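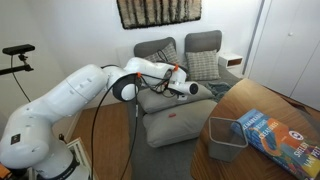 Unit 4: Recording demonstrations

A demonstration is one full run of a task, from start pose to release. In hand guiding you hold the arm near the wrist and move it yourself. In remote control you stand back and drive it with a second device. Both give you joint positions and gripper state over time.

Keep each run under 56 seconds. Move at an even speed and don't pause over the object — pauses get learned too.

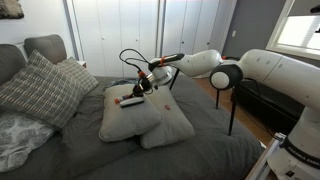
Change the start position of the object between runs. Discard any run where you had to regrasp. Each pair hands in 14 clean runs by the end of October, with a note on which method was used. Questions to Kendra Gauthier.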